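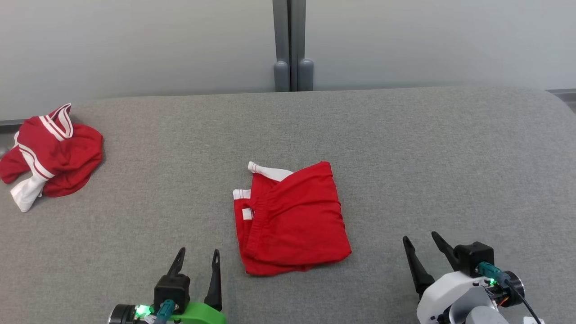 Progress report to the Bíró Fund: travel, rest and results in lower-division basketball

Period covered: start of season through February

Summary

The grant asked us to find out whether teams in a small league lose more often when they travel late and sleep badly, and whether sleep tracking can help coaches plan around it. We have most of the game data and less of the sleep data than we hoped for. We can say a fair amount about travel. We can't yet say much about sleep, and I would be wary of anyone who claims otherwise on the strength of what we've collected.

Game records

We now have complete box scores, tip-off times and travel notes for 245 games across 15 teams. Collecting them was slow. The league keeps final scores on its site but drops the original tip-off time whenever a game is moved, so rescheduled games had to be checked against what the clubs themselves posted. Two clubs had deleted their old posts. For those we used the printed programs, where someone had kept one.

Home teams win more often than they lose, as everybody expected. The question is how much of that comes from the visitors being tired. Our first pass made the effect of travel look large. It shrank by more than half once we accounted for team quality, because the weakest clubs in the league also happen to be the ones farthest from everyone else. Plinduvthorpe is the clearest case. It has the longest bus rides in the league and it also has had a thin bench for several seasons. Its road record tells us very little about buses.

What remains after that correction is a small disadvantage for visitors who arrive within 90 minutes of tip-off. It shows up in free throws and in second-half turnovers. It does not show up in three-point shooting, although the original proposal predicted it would. I'd like to see it hold up in another season before we put it in front of coaches as a finding.

Sleep tracking

Players at four clubs agreed to wear Flutance bands overnight. By the end of February we had 3,810 nights recorded. That sounds like plenty and it is the number most likely to be quoted from this report, so some caution is in order.

The nights are badly spread. Stendbridge players wore the bands faithfully and supply a large share of the total. At the other three clubs, use dropped off after the opening month, and it dropped off most after losses. A player who has a bad game, sleeps poorly and leaves the band in a gym bag gives us no data on exactly the night we care about. No amount of modeling fully repairs that.

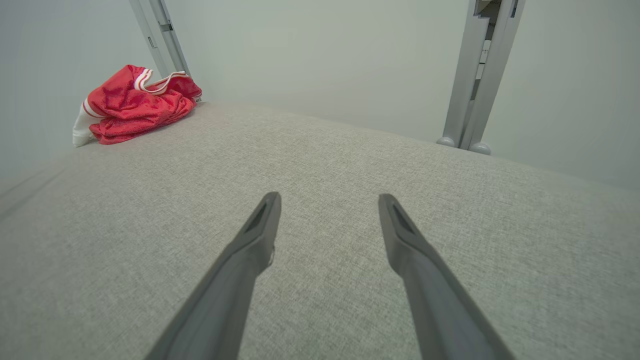
Gripper fingers over light gray fabric.

We also have doubts about what the bands measure. We asked a small group of players to keep a paper diary for two weeks alongside the band. The two agreed well on when people went to bed. They agreed poorly on when people woke up in the night, and the band's single "readiness" score bore almost no relation to how rested players said they felt. Until we understand how that score is put together, we are leaving it out of the analysis. We are using only bedtime, wake time and total time asleep.

Coaches like the readiness score, which is a problem. One staff began setting practice groups by it before we had finished checking it. We asked them to stop, and they mostly did. Those weeks are flagged in the data and will be analyzed separately.

Changes to the plan

The proposal included a trial in which clubs would shift their departure times at random. We no longer think this can be done in the current season. Bus bookings are made months ahead, and clubs that share a driver can't move one trip without moving another. Stendbridge is willing to try earlier departures for its remaining road games. 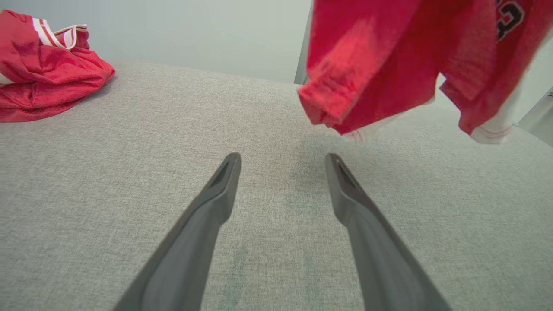 One club choosing its own dates is not a trial, and we won't report it as one. It will at least show us what earlier departures cost in meals and missed work, which several players have raised. Most of them have day jobs. An extra half day on the road may hurt them more than a late arrival does.

Spending

Travel and data entry are on budget. Band replacements are over budget, mainly from broken clasps. We have moved money out of the conference line to cover this, and we would rather keep it there, as we don't have results worth presenting yet.

Next period

We will finish the season's game records and run the same analysis on two earlier seasons if the league can supply tip-off times. We will extend the diary check to a second club. We ask the Fund to agree to moving the departure trial to next season at no added cost. If that isn't possible, our preference is to drop it and return the unspent part of that line.

A draft of the travel analysis, with the code and the list of excluded games, can be sent on request.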